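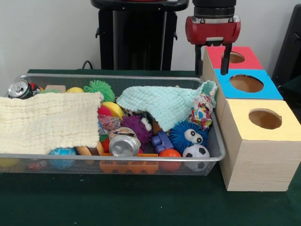

Galerie: Aufräumen im Spielzimmer Rurndale

Seit dem Frühling sortieren wir in Rurndale alles neu, was in den Schränken und Kisten vom Spielzimmer liegt. Am Mittwoch sind wir bis zu den kleinen Sachen gekommen: Bälle, Figuren, Autos, Tücher. Die Liste von Shahnaz Mondal hatte am Ende 119 Zeilen, und bei 43 davon steht noch ein Fragezeichen. Ich schreibe zu den Bildern nur kurz etwas dazu, die ganze Liste hängt innen an der Schranktür.

Der Drahtkorb

Im Korb aus Drahtgeflecht ist das Gemischte gelandet. Zwei Tücher mit Waffelmuster, eines cremefarben und eines in hellem Mintgrün, liegen über den Bällen. Die stacheligen Bälle sind bei den Kindern sehr beliebt, am meisten der blaue mit den großen Wackelaugen. Dosen und zerknitterte Verpackungen gehören nicht zum Spielzeug und kommen bei der nächsten Runde heraus. Wer beim Sortieren hilft, soll bitte auch unter die Tücher schauen – dort verstecken sich immer kleine Teile.

Die drei Holzkästen

Die Kästen sind aus hellem Holz und haben oben je ein rundes Loch. Der größte hat einen gelben Deckel, der mittlere einen blauen, der dritte einen roten. Gergely Fekete hat sie vor zwei Jahren für uns besorgt, und sie waren lange im Keller. Vira Koval möchte sie für das Spiel mit den Farben benutzen: Ein Kind nennt die Farbe, ein anderes Kind lässt den passenden Ball hineinfallen. Für die Kleinsten stellen wir die Kästen nebeneinander auf den Boden. 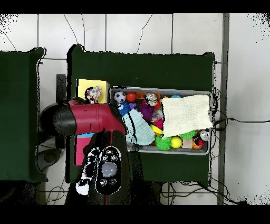
Ro-un Ryu hat vorgeschlagen, dass wir in Zukunft weniger Körbe und mehr flache Behälter nehmen. Ich finde das richtig. In einem hohen Korb sucht man lange, und am Ende liegt alles auf dem Tisch.

Die graue Schale

In der grauen Schale liegt der schwarz-weiße Fußball in der Ecke und gleich daneben ein orangeroter Ball. Spielsachen und Stoffteile sind hier dicht zusammen, das wird noch getrennt. Die Stoffteile gehen danach zum Waschen, bei 40 Grad und ohne Weichspüler.

Die kleine Figur

Auf dem gelben Kasten neben der Schale steht die Figur mit der Flickenmütze, rosa, blau, gelb und weiß. Sie hat bei uns noch keinen Namen. Vorschläge nimmt Shahnaz gern entgegen, auch auf einem Zettel.

Im Juni machen wir mit den Puzzles weiter. Das große mit 1000 Teilen ist hoffentlich komplett – Gergely Virág will es an einem Abend nachlegen. Leere Schachteln mit Deckel können wir noch gut brauchen, bitte im Flur links abstellen.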